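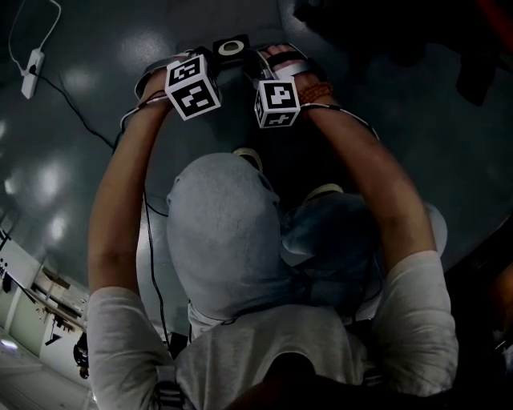

The case against fixing it yourself

I have now been told by four separate people that I ought to learn to repair my own things. The argument goes that we throw away too much, that a screwdriver costs next to nothing, and that anyone with a free evening can bring a dead gadget back to life. I have tried it. I have spent a good many evenings bent over something the size of a walnut, with my knees up by my ears, and I would like to register some doubts.

Take the floor, to begin with. Everyone who writes about home repair assumes a bench. There is a lamp on the bench, and a little tray for the screws, and a mat with a grid on it. I don't have a bench. Most people in rented flats don't have a bench. We have a kitchen table with the dinner on it, so we go and sit on the floor next to the extension lead, because that is where the plug is, and we work with our arms out in front of us until our shoulders give up. A hard, shiny floor is at least good for finding things you've dropped. It is terrible for everything else, including the person sitting on it.

Then there is the size of the things themselves. My radio in Skernwood, a great lump my aunt left me, could be opened with a butter knife and understood by anybody who had once changed a fuse. What I am asked to mend now fits between my fingertips. My fingertips are also what I am meant to be mending it with, so for most of the job I can't see it. I lean in closer, my sleeves get in the way, and my own head blocks the light. A friend swears by a hood to keep his hair out of it. I tried that and could see even less.

I should say what set me off. In December I bought a small clip-on reading light, a Diltine, from the hardware shop on Pappas Street. It lasted until the end of January. The shop said it was out of their hands and the maker's website offered me a leaflet on "caring for your product", so I went along to the repair evening at Ustitz Hall, where you are shown how to do the work and then expected to do it.

The man on my table was Seung-woo Bae, and I have nothing bad to say about him. He was patient and he had better eyesight than I do. He got the back off my light in less time than it took me to find my glasses. He showed me the catch, showed me where the contact had bent, closed it up again and handed it over so that I could have a go. I had a go for an hour and twenty-five minutes. At the end of it the light worked if you held it at a slant.

The organisers had put a poster up by the door claiming 2164 items mended since they started. I asked how many of them were still going. The woman at the desk said they didn't follow that up. I don't think this is a wicked thing, but I do think it matters, and I notice that the number on the poster is the one that gets quoted in the local paper. If 521 of those were lights like mine that work at a slant, I would like to know it before I am lectured on landfill.

People tell me the point is the learning. Well, perhaps. What I learned was how to open one particular light, made by one firm, which I gather has changed the casing since. I can't see myself building on that. My grandmother darned socks for sixty years and the sock never changed on her.

People also tell me it's soothing, and here I do waver a little. There is something in sitting quietly with both hands busy on one small job. I grant that. But you can have the same thing shelling peas, and at the end there are peas. Knitting does it too, and doesn't ask you to squint.

What annoys me most is where the blame has ended up. The light was badly made. It had a contact as thin as foil and a case that was plainly never meant to be opened. Somehow that has become my evening and my sore back. The firm that made it has been put to no trouble whatever. I paid 20 pounds for it, and if I priced my own time at even a modest rate the thing would now have cost me more than a decent lamp with a proper bulb and a base heavy enough to stand up.

So by all means go to the repair evening if you like the company. Take a cushion. Take your own glasses, and a saucer for the screws – they run out of saucers. But please stop telling me that I have a duty to do it. I would far sooner have sellers made to take back whatever fails in its first year, no arguing, and pay someone with a bench and a good lamp to sort it out. Seung-woo Bae, for one, ought to be getting a wage.

The light is in the kitchen drawer. I have gone back to reading by the window.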